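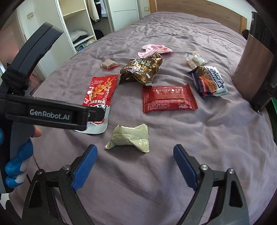 The snacks on the bed.

Zonduvham Mixed Snack Box, reviewed by Zyanya Ocampo
9/6/18

I ordered the mixed box in February and have gone through two more of them. It costs 11 dollars with shipping and holds single-serve snacks from several countries, mostly sweets. The website says there are over 1000 items in rotation. I have had a few repeats, so I can't say how much of that list reaches the customer.

Most of the packs are one or two bites. The olive-green foil twist was my favorite, chewy and less sweet than I expected. The red pouch with the Chinese lettering is spicy and a bit oily, so open it over a plate. The light pink wrapper has a serrated edge that tears easily. The dark brown bag marked NUTRITIOUS was dry and I didn't finish it. The small pack with the brown wafer was fine, nothing special.

There is no card telling you what anything is. If you have allergies this is a real problem, as many labels are not in English and the print is tiny. I wrote to Zonduvham and a man named Shahab Khosravi sent me a list in two days. It covered 40 items, and one of mine wasn't on it.

I keep the snacks in a shallow metallic green tray I bought from Plikgate. It holds the flat packets well in one layer. Anything puffy rides up over the sides and falls out when you carry it. A lid would help.
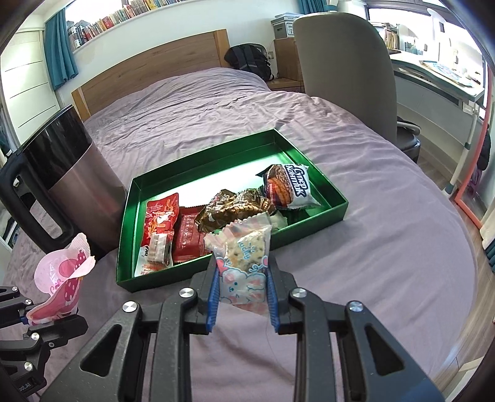 Green tray with Супер Контик at the right, and the bunny "lucky" bar at the lower center.

Супер Контик is a plain sandwich cookie with a coating, good with coffee. The "lucky" bar is a nougat type and sticks to your teeth. The strawberry wrapper looks nicer than what's in it.

For comparison, the Keane sampler I got last year was 79 dollars and nearly all chocolate. It came with a printed guide and better packing. For the price, I would still buy the Zonduvham box again, though not as a gift until they add an ingredient sheet.

Rating: 4 out of 5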